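Search this site
Go
Home Builds Shows & Visits Paint Notes About me

A day at the Cokness model works

I'd been promising myself a trip to Domdale ever since I finished the big V8 kit last winter, and when Cokness announced they were opening the factory for visitors one Wednesday in November I booked a place before I'd even looked at the trains. Two changes, as it happens, and the second one had no heating. Never mind!

For anyone who doesn't build, Cokness make the large-scale engine kits that come out under the Kodesex name, the ones with the see-through block and pistons that really go up and down when you turn the crank. I've built 3 of them now (the third is still missing its fan belt, please don't ask) and I've always wanted to see where all those little bags of screws come from.

We were met at the gate by Tariq Bangash, who runs the moulding shop and talks faster than anyone I've ever met. He had us straight in with the presses, which are much quieter than I'd imagined, more of a sigh and a clunk. Each one closes up, waits a bit, opens, and out drops a whole tree of parts — rocker arms, valve springs seats, half a sump — still joined together by the runners. He let us handle a rejected cylinder head where the plastic hadn't quite reached the far corner, and I recognised it at once. I had one exactly like it in my second kit and spent an evening with filler putting it right. Tariq said I should have written in and they'd have sent a new one. Well, now I know.

The tool store was my favourite part. The steel moulds sit on racks right up to the ceiling and the oldest is from the Ansari tractor engine, which some of you will remember. It had 711 parts and the instructions were famously hopeless. I asked whether it might ever come back and got a big grin and no answer at all, so make of that what you will.
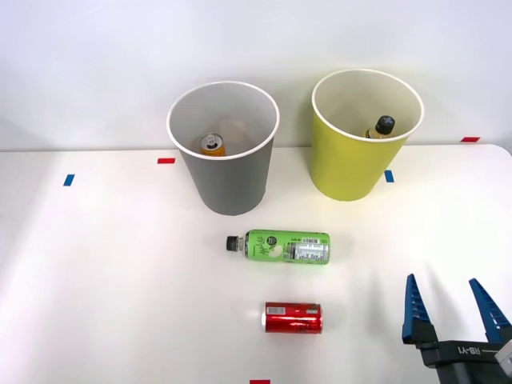
After lunch we did the packing room. I'd always pictured a machine counting out the screws, and there is one, but it works by weight, so every bag gets put on a scale and if it's a touch light it goes off down a different chute. The tiny self-tapping ones for the timing cover are the nuisance, because losing one hardly moves the needle. That's why they always slip a couple of spares in. They pack nearly 3,000 kits in the run-up to Christmas and I can't say I envied anyone that job.

Then the bit I'd really come for, a peek at the new straight-six. It was on the bench half built, with the camshaft in and the covers off, and the ignition leads are finally a decent soft rubbery stuff that bends round the block without springing off again. I had a go at fitting the distributor and it clicked home first time, which mine never do. The only thing I didn't like was the starter motor sound, still that buzzy little speaker. I did say so. Tariq wrote it down, bless him.

There was a small shop by the door on the way out and I came away with a spare set of drive belts and a bag of mixed offcuts for 2 pounds, mostly spur gears and what I think are oil filters from a kit I don't own. If you fancy going yourself, ring the works and ask to go on the list for spring. Wear flat shoes, take a jumper for the tool store, and get the earlier train home if you can, as the later one was packed solid and I stood all the way with a bag of gears digging into my leg.

14 comments Share 9 shares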